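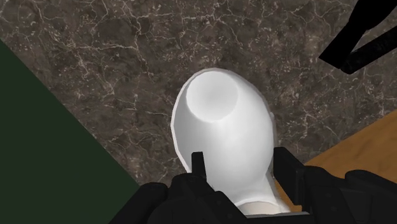
Stalleo tabletop cell

The Stalleo tabletop cell is a simulated robot workcell used for testing pick-and-place programs on household objects. It consists of one robot arm, a two-finger gripper, a table and a changeable set of objects, all run inside the Prakent physics simulator. The cell was first assembled by Rin Yokoyama at the Zokanach laboratory and was released to outside users on 12 February 2018. Most published material on the cell concerns its setup and upkeep, as small errors in the model files tend to show up later as failed grasps.

Layout

The cell is stored as a single scene file with separate files for the arm, the gripper and each object. The arm base is placed first and serves as the origin for everything else. The table is then positioned against it, and the height of the tabletop is entered by hand. Walls and floor have no effect on contact and are loaded only for rendering. They may be switched off to save time in long runs.

Each object has two shapes: a visual mesh, used for drawing, and a collision mesh, used for contact. The collision mesh is simpler. For hollow objects it is split into several convex parts so that the opening is not filled in. An early version of the object set left cups and vases as solid bodies, which allowed the gripper to pass other tests but made it impossible to place a finger inside a rim. The split meshes were added in revision 9.

Gripper setup

The gripper is attached to the arm by a fixed joint at the wrist flange. The two fingers are driven together by one command, and the second finger follows the first through a coupling constraint. Setup is done in the following order:

Load the gripper with gravity off and confirm that both fingers reach the closed position at the same time step.
Set the finger force limit.
Set the friction values for the inner faces of the fingers.
Move the tool center point to the midpoint between the fingertips.
Turn gravity on and repeat the closing test with an object in place.

The tool center point is the setting most often found to be wrong. If it lies too far toward the wrist, the arm drives the fingertips into the tabletop at the end of an approach. If it lies too far out, the fingers close above the object or catch only its edge. The value has to be entered again whenever the finger model is changed.

Grasp check
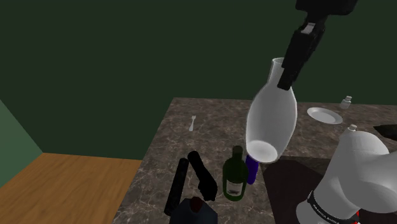 The grasp check is the standard test after any change to the gripper or the arm. An object is picked up, raised clear of the table and held while the simulator records the contact forces and any motion of the object relative to the fingers. A narrow-necked vase is a demanding choice for this test. Gripped by the neck and hung at a tilt, with its rounded bottom down and away from the wrist, it puts most of its body on one side of the contact and tends to turn between the fingers if friction is set too low. Items left standing on the tabletop, such as a wine bottle, add a clearance test, as the arm must carry the load over them.

A check run lasts 1184 time steps. Slow turning of the object is normally traced to friction, and sudden release to the force limit. Rapid shaking has a different cause. It appears when the contact stiffness is too high for the length of the time step, and is corrected by lowering the stiffness or shortening the step. Raising the force limit makes it worse.

Routine upkeep

The cell has no parts that wear, but its files drift as users edit them. The maintenance notes call for a comparison against the reference scene after every simulator update. The comparison covers 262 parameters, including link masses, joint limits, damping and the starting pose of each object. Differences are listed in a log and must be accepted or reverted one at a time.

Starting poses need particular care. An object placed slightly below the tabletop is pushed out when the run begins and may strike its neighbors. One placed too high will drop and roll. The settling script, written by Yokoyama in January of the release year, runs the scene with the arm locked until all objects are at rest and then saves the new poses.

Known faults

Joint creep. The arm sinks slightly under load when gravity compensation is computed without the gripper mass. The mass is read only at startup, so the scene must be reloaded after a gripper change.

Finger offset. One finger leads the other after a reset. The coupling constraint has to be rebuilt before the fingers are moved. The fault was entered in the tracker as issue 3691.

Missing contact. An object falls through the table when its collision mesh fails to load. The visual mesh still appears, and the fault can be missed until the run starts.

Related cells

The Lazăr cell uses the same scene format and object files with a longer arm. Gripper settings cannot be copied between the two cells without repeating the tool center point procedure.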